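Skornach Project: Interim Progress Report
Submitted 5/18/24
To: Cameron Carnegie, program manager
From: Yaryna Derkach

1. Status

The method we proposed for learning kitchen manipulation from human-guided demonstrations is running on the arm, and the first full round of evaluation is done. Recording finished three weeks behind plan. Training and evaluation took less time than budgeted, so the August deliverable has not moved.

2. Data

We recorded 611 demonstrations on the tabletop station in the Stasiv lab. Danylo Kuzmenko and Zoia Pylypenko did most of the recording. After review we kept 272 for training. The rest were dropped for late starts, dropped frames, or grasps the operator had to redo more than once. That is a higher rejection rate than we estimated in the proposal. Most of the bad recordings come from the early sessions, before we shortened the tasks.

The station is set up with ordinary kitchen items on a brown mat. Mugs hang from a wooden mug tree, plates stand in a rack or a plate stand, and the arm works from the side with the toaster oven. Layouts are changed between sessions so that the policy cannot rely on fixed positions.
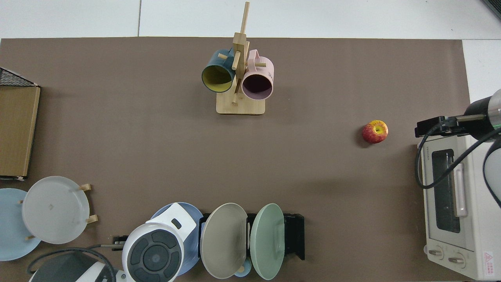 3. Method

The policy has two stages. The first picks a contact point and an approach direction from the head camera view. The second takes over near the object and controls the gripper until the grasp closes. Earlier we trained a single network for the whole motion, and it did poorly on thin or hanging objects. Splitting the motion let us reuse the second stage across objects with little retraining.

4. Results

We ran 300 evaluation trials on layouts not used in training. The two-stage policy did better than the single network on every object group. The gain was largest for mugs on the tree and smallest for fruit, where both versions already did well. Plates held upright are still the weakest group. The usual failure is a gripper that closes slightly short of the rim. Demyd Pasichnyk is checking whether this is a depth error or a calibration problem in the wrist.

5. Problems

Cable routing on the gripper mount cost us several days. The Zemard force sensor arrived late and has not been used in any result reported here.

6. Next period

Finish the plate analysis. Add the force sensor and repeat the upright plate trials. Send the trained policy to the Weser group so they can run it on their own station. We are not requesting a change to the budget.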